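**Jikthorpe compara dos pinzas sobre el mismo brazo, y gana la barata (por poco)**

Diciembre. Segunda tanda de pruebas en el taller de Jikthorpe, ya con números. Mismo brazo, misma bandeja, mismos objetos, dos pinzas: la Fellard de dos dedos y la Isov, más nueva y bastante más cara. El controlador, en los dos casos, el Tu que el equipo usa desde primavera.

El planteamiento es sencillo. Objetos pequeños repartidos sin orden – vaso, lata, gafas de juguete, una pieza de tubería, cinta adhesiva – y el brazo tiene que sacarlos de uno en uno. Sin ayuda, sin recolocar nada a mano. 307 intentos con la Fellard, 300 con la Isov. Los siete de diferencia son de un reinicio del controlador que obligó a repetir una serie. 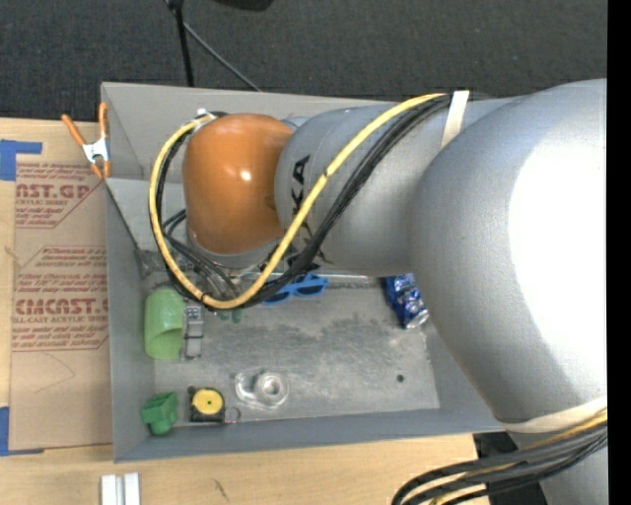
La Fellard falló menos con las piezas redondas, que era justo donde se esperaba que perdiera. La Isov cierra más rapido pero empuja el objeto antes de agarrarlo, y si está pegado a la pared de la bandeja se queda sin sitio para corregir. «Con lo que cuesta, esperaba otra cosa», reconoce Antonina Hladun, responsable de los ensayos. Matiza enseguida: en piezas planas la Isov va mejor, y bastante.

Queda el asunto de los cables. Colton Boychuk, que lleva la integración, dice que 4 de las paradas no tuvieron nada que ver con las pinzas. Tirones en la muñeca al girar a tope, y el Tu corta por seguridad. Han cambiado el recorrido y limitado el giro. De momento aguanta.

También hay queja con la cámara: los objetos transparentes siguen dando guerra y el sistema a veces apunta al borde en lugar de al centro. Eso afecta a las dos por igual, así que no cambia el resultado, pero habrá que mirarlo.

Próximo paso, repetir todo con 2 iluminaciones distintas y dedos de goma en la Isov. El fabricante ya los ha mandado, falta montarlos. Los datos completos se publicarán cuando acabe esa ronda – sin fecha todavia.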